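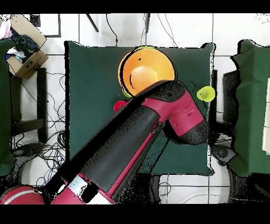 乾燥する季節の洗顔と保湿を見直した記録

Awuor Shirima
10/18/21
この記事は5分で読めます
シェア 40 コメント 23

1
毎年この時期になると頬と口のまわりが粉をふくので、今年は早めに洗顔と保湿の手順を見直しました。6月から続けている内容をまとめて書いておきます。長いので連投します。

2
前提です。34歳、乾燥肌寄りの混合肌。額と鼻は夕方にテカり、頬は洗顔後すぐにつっぱります。皮膚科には年に一度行く程度で、治療中の病気はありません。肌質が違う人にはそのまま当てはまらないと思います。

3
まず、肌のいちばん外側にある角層の話から。厚さは0.02ミリほどで、ラップ1枚くらいとよく言われます。角質細胞が重なっていて、そのすき間を細胞間脂質が埋めています。セラミドはこの細胞間脂質の主な成分です。

4
細胞間脂質が減ると水分が逃げやすくなり、外からの刺激も入りやすくなります。年齢でも減りますが、洗いすぎや熱いお湯でも流れます。年齢は変えられないので、私は洗い方から手をつけました。

5
見直し前の洗顔は、朝も夜も洗顔フォーム、夜はその前にオイルクレンジング。お湯はシャワーの温度のまま、たぶん40度を超えていました。すすぎも顔に直接シャワーを当てていました。

6
変えた点。
・朝はぬるま湯だけ。テカる日は額と鼻だけ洗顔料を使う
・夜のお湯は32〜34度に下げる
・シャワーを顔に当てず、手ですくってすすぐ
・タオルは押さえるだけ
やっていることは以上です。特別な道具は使っていません。

7
32度は、入れた瞬間に少し冷たいと感じる温度です。慣れるまで1週間かかりました。冬はもう少し上げないと続かない気がするので、34度を上限にするつもりです。

8
洗顔料はUllumicoの固形石けんから、Plulnessのジェルに替えました。石けんが悪いという話ではなく、私の頬には洗浄力が強かったようです。石けんはまだ残っているので、体を洗うのに使っています。

9
Plulnessのジェルは泡立ちません。最初は洗えているのか不安で、つい量を増やしました。増やすとぬるつきが残ってすすぎに時間がかかります。さくらんぼ1粒分で足りました。

10
値段はジェルが1,231円、同じシリーズの保湿クリームが1,147円。どちらも近所のドラッグストアで買った時の税込価格です。店によって違うと思います。ジェルは1本で2か月もちました。

11
次は保湿剤。よく見る成分を働き方で分けるとこうなります。
・水分を抱えるもの グリセリン、ヒアルロン酸など
・角層のすき間を補うもの セラミド
・表面にふたをするもの ワセリン、スクワランなど
はっきり線を引けない成分もあります。

12
以前は化粧水を3回重ねて終わりにしていました。水分を足してもふたをしないと蒸発します。つけた直後はしっとりするのに30分後にはつっぱる、というのがずっと続いていて、理由はたぶんこれでした。

13
今は化粧水1回、クリーム1回。化粧水はWalleoの無香料のものです。クリームは乳白色で少し固め。額と鼻には残ったぶんを伸ばすだけにして、頬と口のまわりに多めにのせます。

14
量について。クリームは両頬、額、鼻、あごの5か所に置いてから広げると、つけ忘れがなくなります。こすると頬が赤くなるので、手のひらで押さえて伸ばします。ティッシュが軽く貼りつくくらいが私にはちょうどいい量でした。

15
タイミングは洗顔後すぐ。以前は髪を乾かしてから塗っていました。順番を入れ替えて、洗面所にクリームを置きました。ドライヤーの風が顔に当たらないように、髪は下を向いて後ろから乾かしています。

16
経過です。最初の2週間は目立った変化なし。3週目に、洗顔後のつっぱりが気にならなくなりました。1か月たつと口のまわりの皮むけが減りました。ただ、夏は湿度が高いので、何もしなくても楽になっていた可能性はあります。

17
なので本番はこれからです。先週から暖房を少しつけ始めて、室内の湿度は45パーセント前後。去年の同じころは頬がかゆくて化粧を休んだ日がありました。今のところかゆみは出ていません。

18
うまくいかなかったこと。7月にOkoroのシートマスクを毎晩使ってみたら、1週間であごに小さいぶつぶつができました。やめたら数日で引きました。マスクのせいかどうかは分かりません。汗の多い時期でもありました。今は使っていません。

19
もう一つ。セラミド配合と書いてあっても、種類と量は製品ごとに違います。成分表示で「セラミドNP」「セラミドAP」などと書かれているのがヒト型と呼ばれるものです。日本の全成分表示では、1パーセント以下の成分は順不同で書けるので、並び順だけで量は読めません。

20
敏感肌の人が新しいものを試すときは、腕の内側に少量塗って様子を見てからのほうが安全です。私は一度に2品替えて、どちらが合っているのか分からなくなったことがあります。今回は3週間ずつあけて替えました。

21
日焼け止めは秋も塗っています。紫外線のうちUVAは窓ガラスも通るので、窓際で仕事をする日は家の中でも使います。落としやすいものにすると夜のクレンジングが軽くて済み、オイルからミルクに替えられました。

22
食べ物についても聞かれたので。特定の食品で肌が変わった実感はありません。たんぱく質と野菜を抜かない、くらいです。水を多めに飲む日も続けてみましたが、頬の乾燥には違いを感じませんでした。喉が渇いたら飲む、に戻しています。

23
かゆみが続く、赤みが広がる、ひび割れて痛いときは、市販品で粘らずに皮膚科に行ってください。湿疹になっていると保湿だけでは治りにくいです。私も4年前に2か月粘って、受診したら塗り薬で1週間で落ち着きました。

24
返信で質問があったので追記。
「朝の洗顔料なしだと日焼け止めがよれませんか」→ クリームを塗ってから5分おくとよれにくいです。朝は米粒2つ分まで減らしています。
「首は？」→ 顔と同じものを塗っています。量は手に残ったぶん。

25
「男性でも同じ手順でいいですか」→ 家族が同じジェルを使っていますが、ひげを剃った後の乾燥が先に出るそうです。剃った直後は化粧水がしみるので、クリームだけ塗っていると言っていました。

26
次は手荒れについて書く予定です。食器洗いのあとにかゆくなるので、手袋を綿と重ねて使うのを試しています。加湿器を出したら、部屋の湿度と頬の状態も記録してみます。

いいね 1,147　リポスト 40　コメント 23

最近の投稿
・クレンジングをミルクに替えて落ちにくかったもの
・ワセリンを塗る量と場所
・枕カバーの素材と頬の乾燥
・唇の皮むけが続いたときにやめたこと
・日焼け止めの塗り直し、外出先での手順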